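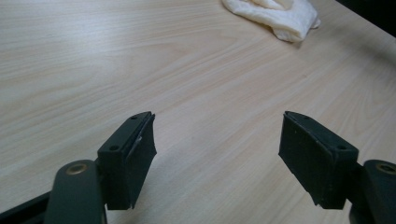
Dalon Hand Grippers, Pair: Review After 722 Cloth Folds

Posted 2/26/21

The Dalon is a hand-held gripper for recording demonstrations. You hold one in each hand, do the job yourself, and the recorded motion becomes training material for an arm with the same jaws. We bought a pair to replace our old Wurkusham set, which we had used for most of a year. The price was 3,186 for two grippers, cables, the top plates and a spare set of finger pads. That is more than the Wurkusham cost us, and I wanted to know what the extra money gets you.

Setup took 63 minutes from opening the box to the first usable recording. Most of that was the driver. The installer put its settings in a folder our account could not write to, and the error message did not say so. The hardware side was easy. The plates bolt on top with screws that come in the bag, and the cables only fit one way.

The jaws are the best part. The fingers ride on brass-colored pivot bushings, and there is very little side play in them. On the Wurkusham the two pads stopped meeting squarely after a few weeks, so a thin hem would slip out at one corner. The Dalon pads still meet along their full face. They do pick up dust and scuffs, and I wipe them down at the start of a session.

The pads themselves are flat, hard plastic, each held with small screws. They are fine on a towel or anything with some bulk. A single layer of thin cloth lying flat is harder. You have to push the edge a little to raise a ridge and then close on it, and new people take a while to get the feel for that. I tried a strip of rubber sheet on the faces, and it helped, but it also dragged when I wanted to let go. I took it off again. Murín sells a softer pad that is supposed to fit, and I have one on order for March.

Most of our testing was two-handed work with a square cloth: spread it, square it up, fold it in half, fold it again. 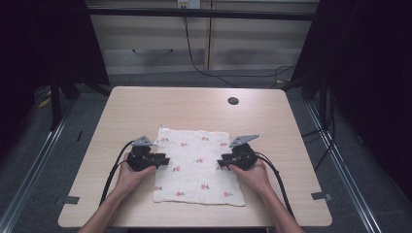 Umesh Shukla disagreed with me on the pads when he read a draft of this. He wrote that hard pads are the right choice for folding, that a soft pad hides a bad grasp until the cloth is already in the air, and that he would sooner spend the money on a second spare set of the hard ones. He has a point about bad grasps. I still want the softer pad for napkins.

Weight is fair but it sits too far back. The body is bulky and the cable leaves from it, so the whole thing wants to tip toward your wrist. After 20 minutes I notice it in the heel of my hand. The Wurkusham was lighter and I could go longer without a break, although the data was worse.

The cable is thick and stiff. It has not failed or dropped a signal, and I would take that over a thin one that does. But it does not like to bend, and on a wide reach across the table you feel it pull. We ended up letting it run down along the outside of the forearm, with enough slack to reach the far side. A right-angle plug would fix most of this.

Jaw width readings have been steady. I check both grippers against a gauge block before we record, and neither has needed a new zero since the first day. The Stestham controller we use reads them without any extra work. If you run something else, ask Dalon before you buy — the list on their site is short and it was out of date when I looked.

Support answered my driver question in two days with a fix that worked. The printed manual is thin and skips the calibration screen entirely. The PDF version has it, on page 20.

I would buy the pair again for cloth work with two hands. For picking up hard objects one at a time, the Wurkusham is good enough and easier on the wrist. I'll add a note here when the Murín pads arrive.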